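May 31, 2019 - Fikano road unit, lane keeping fault

Third go at this and I still don't buy the explanation. Kiri Brunton's note from Bovport says the unit drifted because of "poor line contrast". The log has 1,186 frames for the run and the line detector reports high confidence in nearly all of them. If contrast was the trouble, confidence should have sagged first. It didn't.

What the log does show is the steering offset creeping left for up to 8 seconds before the e-stop. Nothing tripped on its own. Kiri hit the button.
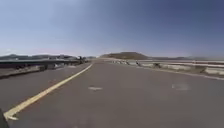

Forward camera. Yellow edge line at left, kinked near the bottom corner, with a bit of our own body beside it.

I'd look at that corner before blaming the paint. The line is broad and bright there. My guess is the fit is grabbing the dark curve of the body, or the lens correction is off - the horizon bows as well. Han's calibration file dates from last August, before the mount was moved at Birkthorpe. Han reckons the move was too small to matter. Maybe, but I can't find a measurement.

To do: mask the corner, recalibrate, replay the same log. Also find out why the drift watchdog stayed quiet. Its limit is set at 400 mm and I don't know who chose that.

No more road runs until the watchdog trips on the bench. Colour thresholds stay as they are for now.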